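Honlow and Sestard Settlement Examinations -- transcription set, version 2

README. Quick one, will tidy in July when the second batch goes up.

What it is

Transcribed settlement examinations from two neighbouring parishes, Honlow and Sestard, late eighteenth century into the early nineteenth. 255 examinations in all. Each one is a person (or a couple, or a widow with children) brought in front of two magistrates and asked where they were born, who they worked for, how long, what rent they paid, whether they served a full year. Answer decided which parish had to feed them. So you get whole working lives squashed into a page and a half, mostly told by people who couldn't sign their name.

No removal orders in here. Those are bound separately and we haven't started.

Who did it

Lalit Rastogi -- photographing, file naming, most of the Honlow transcription
Pallavi Kashyap -- Sestard transcription, place name table
Botond Antal -- checking, scripts, this file
Trinidad Segura -- second reading of the hard hands, Latin bits

Ask Botond about columns, ask Pallavi about places. Please don't ask Lalit about columns.

Files

exams.csv -- one row per examination
persons.csv -- one row per person named, linked by exam_id
places.csv -- every place as spelt, plus our best modern guess
text/ -- full transcription, one plain text file each, UTF-8
notes/ -- queries, crossings out, odd marginalia

No page images in this release. Permission is for the text only.

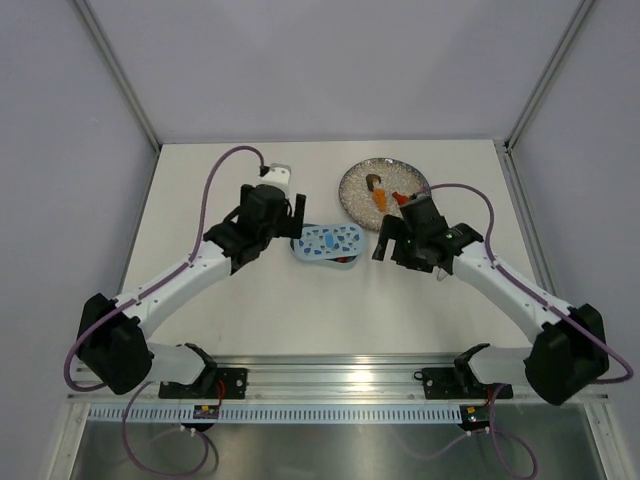

Plate on the white table, one arm either side.

Columns in exams.csv

exam_id -- H or S for the parish, then a running number. Gaps are where a sheet turned out to be a duplicate. Left the gaps in on purpose.
parish -- parish where the examination was taken, which may well differ from the one they were found to belong to
year -- as written. Old-style years already converted for the early Sestard ones, see notes
examinant -- surname, forename, as spelt in the first line
status -- single, married, widowed, deserted, unknown. "Deserted" only where the paper says so
occupation -- as written. Not standardised. "Husbandman" and "labourer" are sometimes the same man three lines apart
ground -- how settlement was claimed: birth, hiring, apprenticeship, rent, marriage, office, none given
signed -- signature, mark, or blank
clerk_hand -- A to E. Our letters, not names
confidence -- high, medium, low. See below

How we transcribed

Spelling kept. Capitals kept, mostly. Line breaks not kept. Abbreviations expanded in square brackets, so "sd" becomes s[ai]d and so on. The thorn is given as "th" without brackets, life is short. Struck-out words are in curly brackets. Anything unreadable is [?], one per word, however long the word looks.

Money left as on the page. We did not convert wages into anything. If you want to compare yearly hirings, watch out for "board and lodging" and "his victuals and a coat", those are part of the wage and there is no figure to put against them.

Hand C is the bad one. Tiny, brown ink on brown paper, and he drops the ends off words. All of C was read twice, by different people, and where they disagreed both readings are in notes.
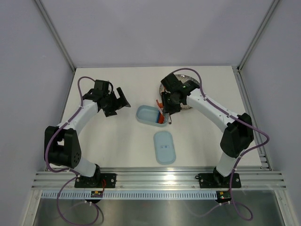 Left and right arms on the front rail.

Confidence

high -- two readers agree, no [?] in names, dates or places
medium -- up to three [?], none in the examinant's name
low -- anything worse, or damp damage across the fold

Low ones are nearly all Sestard. The bundle had been stored folded in four and the creases have gone through. Use them for counting grounds if you like, but please don't quote from them without looking at the original.

Things to know before you use it

The set is not a sample of the poor. It is people somebody thought might cost the parish money. Pregnant single women are over-represented, so are discharged soldiers after the wars, so are large families. Anyone settled quietly and never questioned isn't here at all.

Examinants were also answering questions put by a clerk, and the formula shows. "Hath done no act to gain a subsequent settlement" was never said out loud by a hired girl of nineteen. We've marked the formula passages with a tilde at each end where we were sure. Where we weren't, no tilde. So absence of a tilde means nothing much.

Women's work is badly recorded after marriage. The clerk stops asking. persons.csv has the wives in but occupation is blank for nearly all of them. Blank means not stated, it does not mean none.

Children's ages are often rounded or guessed at. Adults' too, to be fair.

One magistrate who signs a great many of the Honlow papers also owned Henmont, the big farm most often named in the hirings. Worth thinking about when you see how many Henmont servants were let go a few days short of the full year. We haven't tried to prove anything, just noting it as the two names are easy to miss when they're in seperate tables.
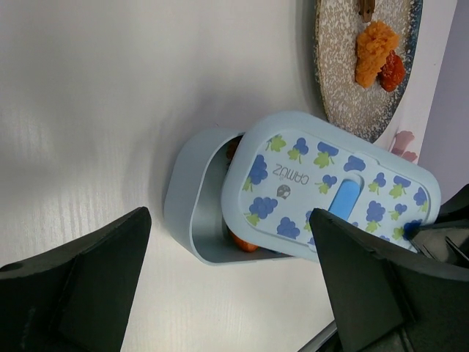

Light blue lunch box with a grape pattern lid, part open.

Place names

Pallavi's table has 400 spellings. Some settled quickly. Others did not. There are at least two farms called Upper End and the clerks never say which. If modern_guess ends in a question mark, treat it as a guess.

County given only when the paper gives it. Ireland and Scotland usually get no further detail than that, which is annoying, and a few come out as "beyond sea".

Checking

100 transcriptions pulled out and compared against the originals word by word by Trinidad, after everyone thought they were finished. Mistakes found were mostly in numbers and in surnames beginning with a long s or an F. Fixed across the set, not only in the ones pulled. Errors of the same sort will still be in there, please report them with the exam_id and the line.

Sneha Bajpai read the notes folder for anything that would upset a reader coming to it cold. Some of the language in the bastardy cases is harsh. We left it as written.

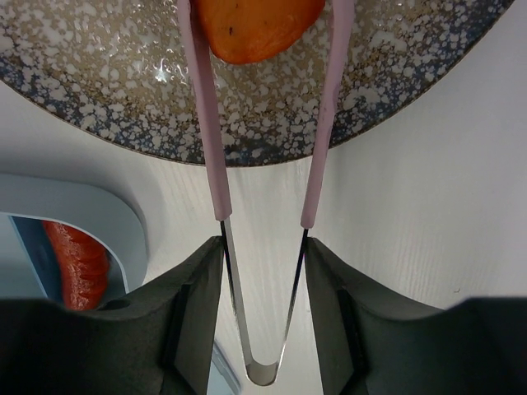
Changes since version 1

- exam_id now has the parish letter, the old plain numbers clashed
- "widow" and "widowed" merged
- clerk_hand added
- two Honlow papers moved to the Sestard set, they had been put in the wrong bundle
- tildes added, see above
- places.csv was saved in the wrong encoding last time and the pound signs went funny. Should be allright now

To do

Removal orders. Link the apprenticeship ones to the indentures if we can get at them. Proper list of magistrates. Wu layout for the spreadsheet people, Botond has a half-working script.

Reuse

Free to use for research, teaching, family history. Credit the four transcribers and say which version. If you find your own ancestor, do tell us, we like hearing. Don't sell it on.

Corrections to Botond, best before 10 in the morning, otherwise they sit till the next day.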